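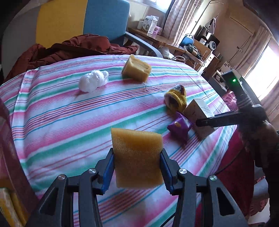

Kurneo two-handed teaching grippers, reviewed after a good long go with them

Posted 23 Jun 2018

I should say first that I came to these from the other direction. For most of last year I was teaching our arm with the joystick box that Srour sell, and I had got fairly used to it in the way you get used to a stiff back door. You sit down, you nudge the arm left, you nudge it down, you find you have nudged it a bit too far, and eventually the thing you wanted moving has moved. It does the job (and I still have mine, see further on), but a simple pick and place took me so long that I would put off doing it, and a robot whose owner keeps putting off the lessons doesn't learn very much.

The Kurneo set takes the robot away while you do the teaching. You hold a gripper in each hand, do the task yourself, and the recording goes off afterwards to be turned into something the arm can copy. I was doubtful. I'm happy to report that I was tidying small objects with them within minutes of opening the carton, and grinning rather a lot while I did it!

Feel and build

Each gripper weighs 312 grams on my kitchen scales. For the first half hour that feels like nothing at all, and by the end of an afternoon it feels like a bag of sugar, mostly in the wrist. The jaws are black and work on a set of linkages, with blue pads on the inside faces where they meet whatever you are holding. The pads are the cleverest bit, to my mind. They have enough grip that you can hold a cardboard box without crushing the corners, and on a sponge you can squeeze as much or as little as you like. The pivots had a little play in them when new. I nipped up the screws with an ordinary screwdriver and they have been fine since, although I do check them before a long session now.

There is a small green light on each one, which I would have liked a bit brighter. I work near a window by choice, and at midday I find myself cupping a hand over it to be sure.

What they are good at

Soft things and light boxes, above all. I gave them the contents of a couple of drawers: sponges, packets, odd bits of packaging, knitted things. Sponges are lovely to teach with. They are forgiving if you come in crooked, they stand up nicely between the jaws, and you can pass one from hand to hand without the heart-in-mouth feeling you get with crockery. Handing over is where the joystick box was hopeless, by the way. I had only the one box, and even with two I can't imagine steering a pair of arms at once unless you are some kind of church organist.

Thin plastic is much harder. Crumpled film and carrier bags slide about and change shape as you close on them, and I had to learn to go in low and slowly, and to stop using my elbows. I also had to break the habit of putting a gripper down and just sorting something out with my fingers. If you do that, the recording is spoilt, and you will be cross with yourself.

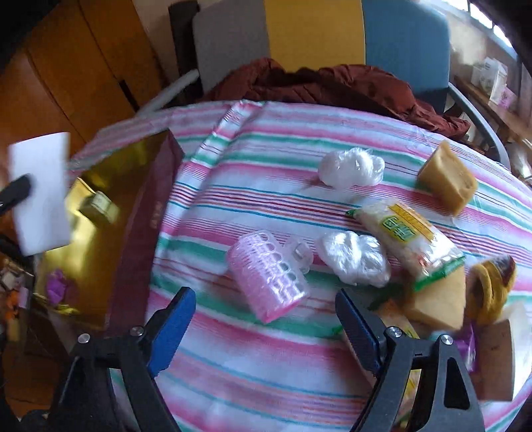
Somebody on the Clevcombe list wrote back that they would choose the joystick every time, as it only lets you do what the arm can really do, whereas with grippers in your hands you reach round corners and twist your wrists in ways no arm could follow, and half the lessons end up in the bin.

I think that's a fair point, and I did wonder about it before I bought. In my own case it was nowhere near half. I did lose a fair number early on through being too quick, and once I slowed down and kept my wrists within reason the losses dropped right off. It did teach me to think about where the robot would be standing. I now plant my feet in one spot and don't shuffle, which sounds silly but has helped more than any of the settings. If your arm is a short one, or bolted in an awkward corner, then you may well be better off with the remote control after all, and I wouldn't try to talk you out of it.

Battery and software

The leaflet promises up to 13 hours on a charge and I have never had the patience to find out. I charge them overnight. The software that comes with the set is plain and a bit slow to open, but it does let you trim the ends off a recording, throw out the bad ones and give the rest sensible names. Do name them as you go along. I am now at 2931 recordings and the early ones are all called things like "sponge again", so I have a dreary evening or two ahead of me.

I also use Ekel for looking through the recordings afterwards, as it plays both hands side by side and the Kurneo program shows you one and then the other. It needs the files converting first. I'd like to see Kurneo put that right, and I have written to tell them so.
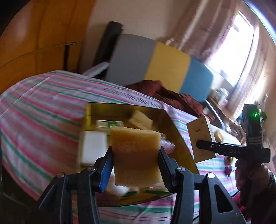 Sponge in one gripper, cardboard box in the other.

Using both hands together is what I would buy the set for. It takes practice, and your weaker hand will embarrass you. Mine kept drifting off and knocking into things while I was looking at the other one. What worked for me was to give the weak hand the dull job, so it holds something still while the good hand does the fiddly part, and then to swap over once the rhythm has settled. Short goes are better than long ones. I make tea in between.

The grumbles

The handles are a touch fat for small hands. The carton has no proper place for putting everything back, so mine live in a shoebox. And the instructions spend pages on charging and only a paragraph on how to move, when moving well is the whole of it.

Would I buy them again? Yes, and I'd have bought them sooner. I'm keeping the Srour box for the odd job where the arm has to creep into a tight space and I want to watch it do so, but for everyday teaching it has gathered dust. Kurneo say a narrower handle is coming in October, so if you have small hands and can bear to wait, I would wait for that.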